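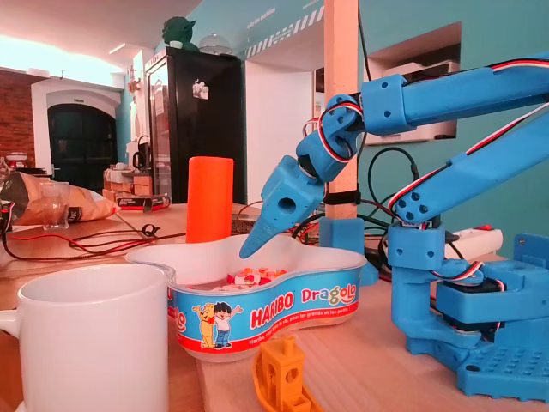

The Ollside loop gets its winter campervan stop after all

14 December 2023

Good news for anybody who, like me, thinks a road trip in the off-season is the best kind of road trip: the overnight lot at Dostel is staying open through the winter! The town put the notice up on its website this morning, and I've already had a pile of messages from readers asking whether it's true. It is. I called to check.

For those of you who haven't driven the Ollside loop yet (go!), Dostel is the little harbor town at the far northern end, right where the road turns its back on the water and starts climbing toward Grirkum. In summer you can pull in pretty much anywhere along there. In winter it's been a different story. The campgrounds shut, the gas station in Grirkum closes early, and you end up driving the whole back half of the loop in the dark looking for a flat spot where you won't get a knock on the window. I did that two winters ago with a heater that kept cutting out and I'm not in a hurry to do it again.

So what's changing? The lot behind the old ferry dock, the one that usually gets chained off at the end of the season, will take vans and small RVs every night. You get water, a dump station and one heated bathroom block with two showers. No electric hookups, so bring whatever you normally use for off-grid nights. The maximum stay is three nights, and you pay at the machine by the entrance, which takes cards and has never once taken my coins.

I talked to Iolo Probert, who runs the harbor office and will be looking after the lot, and he sounded pretty cheerful about it. "We had people sleeping in the church parking lot last January," he told me. "They were nice people, but they had nowhere to fill a kettle." He says the lot had 3,695 overnight stays last season, with June the busiest month by a mile, and the town figures even a slow trickle in winter will pay for the heating. They're budgeting for 400 stays between now and spring. If they get to 1,000 he's going to ask for a second bathroom block, so you know what to do.

A few practical things I asked him about, since I know you'll ask me.

The road in gets plowed, but it comes after the school route and the hospital route, so on a snowy morning you may be sitting there with your coffee until ten or so. Fine by me. The water tap is on the wall of the bathroom block now (it used to be by the gate) and it's insulated, but if it does freeze, there's a second tap inside the harbor office during business hours. Dogs are okay on a leash. Generators have to be off by nine at night. Tents aren't allowed in winter, and big trailers won't make the turn by the dock, so please don't try it.

The bakery is open too, mornings only, and that alone would get me up there. The Su footbridge is another matter. It's closed for repairs until spring, so the short walk from the lot out to the lighthouse isn't possible right now. You can still get there on the shore path, which takes me close to an hour each way, and I'd want spikes on my boots if it's been below freezing. There's a great view back over the town from the second bench, and on a clear night it's dark enough out there to make a pretty good try at the northern lights.

The one thing I couldn't get an answer on is reservations. Iolo says it's first come, first served for now, and he doesn't expect to fill up except maybe over New Year's. If you're going then, I'd get in before dark and have Grirkum in your back pocket as a plan B. The hotel there lets vans park out back if you eat dinner in the restaurant (get the fish soup).

I'm heading up the second week of January with the new heater, fingers crossed, and I'll post road conditions once I'm over the pass. If you get there before me, leave a comment and let me know how hot the showers are.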